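Noltdale Film Club - minutes, 07/03/2022

Present: Teodoro Malabanan, Lovely Umali, Haoran Bai, and me (Apinya Bunnag, typing as fast as I can). Xuân Khương sent apologies and a long list of movie picks, thank you!

We got going on the December season first. Teodoro still wants to open with Povunus, and he brought the new teaser on his phone, so of course we all had to watch it twice. Lovely thinks it's too long for an opener. We voted and it's in, three to one (sorry, Lovely).

Espiritu is trickier. Haoran heard back from the distributor and the screening fee is $200, which is more than we paid for anything last season. I said I'd pay it happily - I've been going on about this movie for months, so nobody was shocked. Agreed, as long as we sell 60 tickets in advance.

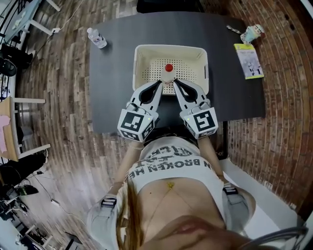 Lovely then asked if we could show Tamia as a late-night extra, and I loved that idea. Haoran will find out if the hall lets us stay past eleven. He'll also get a quote for 2000 flyers, with Povunus on the front and the full list on the back.

Any other business: Teodoro wants a proper intermission this time, with popcorn. Agreed by everybody, very loudly.

Xuân Khương to take the next minutes, please!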